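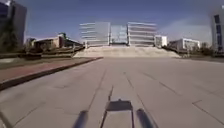 Lunch breaks are getting shorter and I want to know where the missing minutes went. When I started at a firm in Cosholm we stopped at one, all of us, and came back at two. Now it's a sandwich over the keyboard and a quick wipe of the space bar. Take any big pale plaza outside a big building, long slabs and dark joints running off towards the doors – that's a lot of room to eat a sandwich in. I've crossed plenty like it with a phone in one hand and a wrap in the other. Never once sat down. Never thought to.

Search this site Go

Friday, by Features Desk

So, a test. Two weeks of propper lunches, away from the desk, no phone. Day one was awful. Eight minutes and I'd finished my soup and was reading the back of the salt. Day two, slightly better. Walked to Thái, the noodle counter behind the station, queued, ate standing up, which I decided counted. By the end of the week I was managing half an hour and had opinions about benches.

The work still got done, by the way. Same inbox, same grumbling. The three o'clock slump moved to nearer four, then some days didn't turn up. 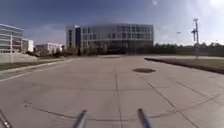
Brundell wrote in to disagree, saying a long lunch only means a later train home, and that anyone with a child to collect would take the short one every time and be glad of it. Fair. I hadn't thought about the school run. A break you pay for at the other end of the day isn't much of a break, and plenty of people on shifts don't get to choose either way.

Still, there's a middle bit. At Ollden, where I did a spell in accounts, they put 93 of us on staggered lunches and the canteen went quiet overnight. Nobody's fault. You just never saw the same face twice, so you took your tray back upstairs.

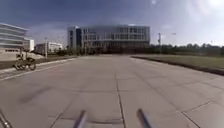 What brought people back down was soup. Cheap soup, one pot, gone by half past. If you wanted it you had to be there, and if you were there you might as well sit. I've eaten worse in nicer places. It cost them around 200 pounds a month, I was told, and they dropped it in June becuase of the budget. The trays went back upstairs the week after.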